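Notebook – Thursday

Patch day for the office machines, plus the follow-up on the odd logins Kumiko Sasaki flagged on the mail gateway. Writing this up before I forget the order of things.

Kitchen counter, three views.
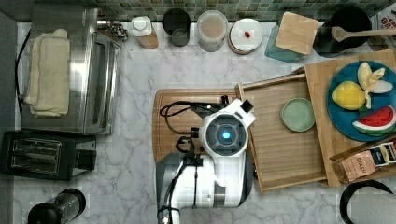
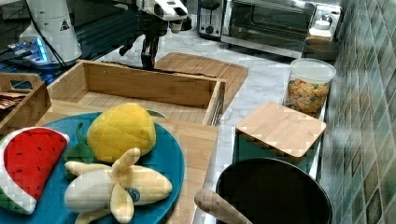
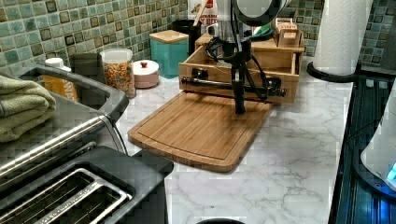 Mail gateway logins

Kumiko pulled the gateway log overnight and found 601 failed logins against one account, the old shared one for Prirkar orders. All of them came in between 2 and 4 a.m. None got through. The account should have been closed when we moved ordering to Wustex, and it was still sitting there with mail forwarding on.

Closed it at 9:40. Forwarding rule removed, password reset anyway, sessions killed. Kumiko exported the rule before I deleted it, copy is in the case folder.

Checked the other shared accounts while I was in there. Two more have no second factor. One belongs to the Amano scanner, which can't do it, so that one now only accepts connections from the internal range. The other is just an oversight and gets fixed tomorrow.

Patching

Pushed the Dradel agent update to the test group first, 15 laptops. 14 came back clean. The last one hung at the restart prompt and needed the power button held down. After that it installed normally. Didn't see anything useful in its log – the service stops writing as soon as the update starts.

Waited until after lunch, then released to the rest, nearly 800 machines counting the branch offices. By 4:30 most had checked in. The stragglers look like people on leave, same names as last month.

The Wustex connector broke for a few minutes when its host restarted. It came back without the proxy setting, so orders queued up. Put the setting back by hand and the queue drained. It reads from a config file that the installer overwrites, so this will happen again next time. I've put a note in the update checklist to save that file first.

Backups

Test restore of the finance share to the spare server. Took longer than in the spring but the files opened and the checksums matched. The offline copy is still rotated by hand. Kumiko wants to script the reminder, fine by me.

Open items

– Second factor on the remaining shared account
– Ask Prirkar if they still send anything to the old address
– Dradel support: why does logging stop during the update
– Hung laptop: leave it in the test group and see what it does on the next round
– Look at the gateway log again Friday morning, same two-hour window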